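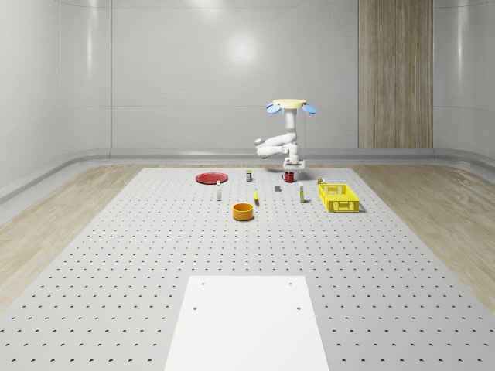

# Renting a storage unit in Vornutmont: frequently asked questions

These are the questions readers send me most, with the answers I'd give a friend. I rent a unit myself, so I'm in no position to preach. I don't take money from any storage company, and after reading this page you'll understand why none has offered.

Prices and terms change. Read the lease in front of you before you trust anything written here, including the parts I sound sure of.

Dorian Poulain

## Before you rent

### Do I need a storage unit?

Probably not, or not for as long as you think. There are good cases: a gap between two leases, a house being repaired, a parent's belongings that have to leave one place before the family can agree on where they go next. In all of those you can name the event that ends the rental.

If you can't name it, be suspicious. "Until we get organized" has no end date. I said it myself when I signed at Godby, and I stayed long enough to pay $1059 to keep a sofa, a box spring and several boxes of kitchen things that I would not have bought back for a fraction of the money. The sofa went to the dump.

### How do I work out whether it's worth it?

Write down what you're planning to store and what you could sell it for this week. Use the price things really sell for in local listings, and ignore what people ask. Then divide that by the monthly rent. The answer is how many months you have before you're paying to own your things a second time.

People object that some things can't be replaced. Fine. Put those on a different list. In my experience that list fits in a closet.

### The ad says the first month is one dollar. Is it?

The rent for the first month may be one dollar. You will also be asked for an administration fee, a lock if you didn't bring one, and a protection plan if you can't show insurance. Ask the clerk for the total you'll pay today and the total you'll pay in month two, and have both written on one sheet. If they can't do that, go home.

Also ask whether the deal runs for a calendar month. Someone who moves in late in November on a calendar-month deal gets a few days for the dollar and then a full December bill.

### What size do I need?

Smaller than the online calculator tells you. Those calculators are run by companies that rent by the square foot, and they assume you'll stack to chest height and leave a walkway. If you don't need to get at anything, you don't need a walkway. Stack to the ceiling with the heavy boxes low.

The one time I'd go up a size is if you'll be in and out every week. Though if you're in there every week, ask yourself why those things aren't at home.

## The money

### Why did my rent go up?

Your lease is month to month, and it almost certainly says the rent can change with notice. Companies know that moving out means a truck, a weekend and a sore back, and a modest increase looks cheap next to that. The rate on the website for a new customer may well be lower than yours for the same size of unit on the same hallway.

Call and say so. Have the web price open when you do. I've had an increase cancelled that way at Godby, and a reader had hers cut at Dirnis after she asked what notice she'd need to give. I wouldn't count on it. Some managers have no power to change a rate and will tell you a regional office decides.

### Can they promise me the price won't change?

A clerk can say anything. "We hardly ever raise it" is not a promise, and you'd be surprised how fast the person who said it stops working there. If there's a real rate guarantee it will be in the lease with a number of months next to it. If it isn't there, assume the price will go up.

### Do I have to buy the protection plan?

Usually you have to have some kind of coverage, and the plan is the one they'd like you to choose. Check your renters or homeowners policy first. Many cover belongings kept elsewhere, often with a lower limit than for things at home. Ask your insurer for a page showing that and bring it when you sign.

If you do buy the plan, read the exclusions. The one I was handed had a limit of $2000 and left out mold, insects, flooding from outside and anything described as "gradual." Work out what's left. Fire, mostly, and theft if there are signs of forced entry.

### What happens if I miss a payment?

First a late fee. Then your gate code stops working, so you can't get your things out even if that was how you meant to fix the problem. After that the company can start the process of selling what's inside. The rules on timing depend on your state and your lease. Mine gave 21 days before a second notice went out, and the notice went to whatever address was on file.

So keep the address current. It sounds too obvious to write down, but people rent storage when they're moving, and then the address on the lease is the one they moved out of.

### Is autopay a good idea?

For avoiding late fees, yes. It's also how people end up paying for a unit they've stopped thinking about. If you use it, put a reminder in your calendar for every third month with one line: what's in there, and do I still want it?

## The building

### Is "climate controlled" worth paying for?

Sometimes. Ask what is controlled. At a lot of places it means the hallway is heated in winter and cooled in summer to a wide range, with nothing done about moisture. Damp is what ruins mattresses, books and photographs, so a building that's warm and humid hasn't solved your problem.

Ask for the temperature range and the humidity range. If you get the first and a blank look for the second, you have your answer. The Dirnis building on the east side calls itself climate controlled, and when I asked about humidity I was told it "doesn't really get humid in there." I asked to see the readings. There weren't any.

For metal shelving, dishes, tools you've oiled, or plastic furniture, I wouldn't pay extra.

### How good is the security?

Treat the cameras as decoration until someone tells you how long the recordings are kept and who watches them. Ask if the gate logs each code, and whether individual doors have alarms or only the front entrance. The answers vary a lot and the brochures all say the same thing.

Buy your own disc or cylinder lock. The one sold at the counter may be perfectly good, but it's often marked up. And don't leave the door open while you go back for another load. It tells everyone on the hallway what you own.

### What does 24-hour access mean?

Read the small print. I've seen it mean that the gate works all night, that the gate works all night for customers who pay extra, and that you may phone a number all night. If you need to get in at 5 a.m. for work, ask them to show you the access hours attached to your own code.

### Should I look at the actual unit before signing?

Yes, and with the door shut for a moment if they'll let you. Look for daylight around the door and along the roofline. Smell it. Look at the floor for tide marks. Stains near the back wall are worth a question, and "that's old" is not much of an answer.

If they'll only show you a model unit, I'd leave.

## Packing and moving in

### Are plastic bins better than boxes?

For dust and insects, yes. For damp, it depends on what you put in them. A sealed bin keeps moisture out and also keeps it in, so clothes that went in slightly wet will come out ruined. Dry everything for longer than seems needed. Those little packets of drying gel help for a while and are then full.

### What about vacuum bags?

I don't trust them for anything I care about. Every one I've used has let the air back in by spring. They're fine for cheap blankets. Down coats and pillows don't like being crushed for months.

### Do I need pallets on the floor?

Something, yes. Concrete can pass moisture upward, and a spilled liquid next door doesn't stop at the wall. Scrap lumber is fine. You don't need the kit they sell in the office.

### How should I label things?

With what's inside. "Misc" is useless, and so is "kitchen" if you own a lot of kitchen. Keep a list on your phone and take a picture of each box before you tape it. If you ever file a claim, an adjuster will want more than your memory.

## Leaving

### How much notice do I have to give?

Whatever the lease says, in the form the lease says. If it asks for writing, a phone call doesn't count, however friendly. Send an email and keep it. Ask for a reply that names the move-out date.

Then ask whether the last month is prorated. Often it isn't, so leaving on the 2nd can cost as much as leaving at the end of the month.

### They're still billing me after I moved out. Why?

Most often the lock was left on the door. An empty unit with your lock on it is a rented unit as far as they're concerned. Take the lock, photograph the empty space with the unit number showing, and get someone at the desk to confirm it. If they go on charging you, dispute it with your card company and send the photographs.

### Is the smaller place on Sivakumar any better?

Several of you have asked. It's family run, there's no app, and the person who answers the phone can change your rate, which I like. It also has no cameras I could find, and a gravel lot that turns to soup. I'd store garden furniture there. I haven't rented from them, so take that for what it's worth, and if you have, write and tell me what your second-year rent was.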